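Three finger pads and a month of kitchens

Dilruba Mollah has spent most of September picking up other people's cutlery. She runs gripper trials at Utix, a small firm in Stirkthorpe that tests hand-held grippers before their fingers are copied onto robot arms, and her desk is covered in worn pads with dates written on the back in marker pen.

"The arm is the easy bit to argue about," she says. "People will talk to you all day about arms. Then you ask what the fingers are made of and they have to go and look."

The trial she has just finished compared three sets of pads on the same hand-held tool: a flat foam one, a smooth moulded one from Kolev, and a serrated one. Each set did 84 runs with the same six household items, in real homes as well as at the bench. Her colleague Rafail Konstantinidis kept the log, which ended the month at 3407 lines once the notes on slips and regrips were added.

Foam went first. It was kind to cups and bowls, Mollah says, but it wore quickly and left crumbs. "We were cleaning bits of it off the trigger linkage. After 30 runs I would not have wanted it near anyone's dinner."

The smooth pads lasted well and did better than she had expected on plates. They were poor on anything thin. Spoons turned in the grip as soon as they were lifted by one end, and Konstantinidis began marking these with a small curly arrow in the log -- there are pages of them.

Chopsticks took up more time than everything else. Mollah had added them late, after Evdokia Rallis, who looks after the controller side, complained that the list was all big, easy shapes.

"She was right, which was annoying," Mollah says. "They lean on each other. You go in for one and three come with it. With two people working at the same table you also have to agree who goes first, or the fingers meet in the middle."
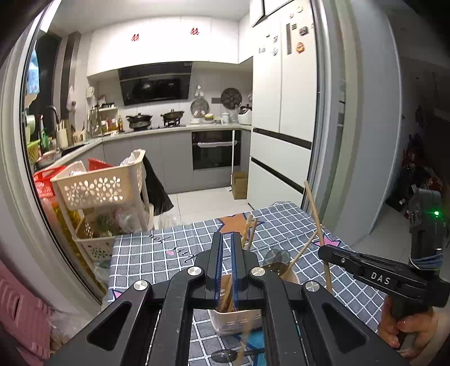 What the pads did not settle

Mollah's choice is the serrated pad, though she has a list of complaints. The ridges mark soft plastic, they hold grease, and they are slow to clean between runs. Konstantinidis still prefers the smooth set for plates and would like to see both kept.

Rallis is less interested in the pads than in how far the fingers travel for each squeeze of the handle. She says two of the tools gave different readings for the same opening, and that some of the early chopstick runs may have to be thrown out.

"I don't mind losing them," she says. "I mind not knowing which ones."

The next round will be done on a fixed arm at the Porneck workshop, with the same six items and new pads. Mollah has asked for a second box of the serrated ones. The supplier has sent foam.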